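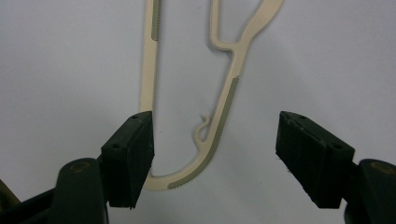 Pour Loukia Michailidis, une loterie de personnel ne vaut que si le collègue du guichet et celui du bureau achètent leur billet avec la même facilité, et avec Clurker elle trouve que ce n'est pas encore le cas.

Je partage une partie de son avis, pas tout. Voici donc mon essai de Clurker, le logiciel de tombola de la société Suvik, que notre amicale d'entreprise utilise depuis le mois d'août. Je précise que nous avons payé l'abonnement comme tout le monde, 13 euros par mois, et que le français n'est pas ma langue maternelle. Je demande l'indulgence du lecteur pour les tournures un peu raides.

L'amicale Hoditz organise une petite loterie interne pour aider les sections sportives et, deux fois par an, une association proposée par un membre. Avant, nous achetions des carnets de billets en papier chez Balaskas. Ils étaient solides et bien numérotés, mais il fallait recopier chaque souche dans un cahier, et les souches revenaient des ateliers avec des noms que je ne pouvais pas lire.

L'installation

On crée un compte, on choisit le nombre de billets, le prix, la date du tirage. J'ai fait cela en une soirée. Les écrans sont traduits en français de manière correcte, sauf le mot « donateur » qui apparaît parfois à la place de « acheteur ». Cela a causé une question au téléphone, puis une autre.

L'importation de la liste des membres m'a pris plus de temps. Le fichier doit avoir les colonnes dans un ordre exact, et le message d'erreur ne dit pas quelle colonne est fausse. J'ai essayé quatre fois avant de comprendre que les prénoms composés avec une espace étaient refusés.

La vente

Nous avons mis en vente 500 billets et 400 sont partis. Avec le papier nous n'étions jamais arrivés à ce chiffre, mais le lot principal était aussi plus beau cette année, alors je ne veux pas donner tout le mérite au logiciel.

L'acheteur reçoit son numéro par courriel. Ceux qui n'ont pas d'adresse professionnelle doivent passer par un responsable, qui saisit l'achat à leur place. C'est ici que Loukia a raison : il faut sept écrans pour un seul billet, et on ne peut pas en saisir plusieurs à la suite pour des personnes différentes. Pour l'équipe de nuit, j'ai passé presque une heure devant ce formulaire.
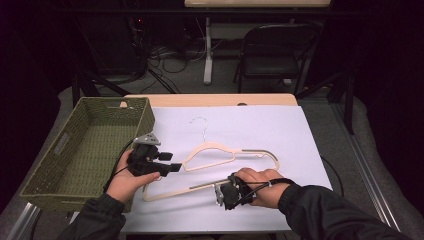 Cintre beige sur une feuille blanche, table en bois clair.

Le tirage et les aides

Le tirage se fait en un clic, avec un procès-verbal que l'on peut imprimer. J'aime beaucoup ce document. Il est sobre, il porte l'heure et la liste des numéros gagnants, et personne n'a contesté le résultat.

La partie « demandes de soutien » est la bonne surprise. Un membre remplit une page, joint un devis, et les responsables votent en ligne. La section de badminton a demandé des maillots pour ses 43 joueurs et la réponse est venue en deux jours. On regrette seulement que le montant déjà accordé dans l'année ne soit pas affiché à côté de la demande. Je garde pour cela mon tableau à part.

L'assistance

J'ai écrit deux fois à Suvik. La première réponse était rapide et polie, la seconde n'est pas encore arrivée au moment où je publie ces lignes, le 30 septembre 2020.

Points forts : procès-verbal de tirage, module des demandes, prix raisonnable.
Points faibles : saisie pour autrui trop longue, importation capricieuse, assistance inégale.

Ma note : 7 sur 10. Nous gardons l'abonnement jusqu'au prochain tirage, et je garde aussi deux carnets Balaskas dans l'armoire pour l'équipe de nuit.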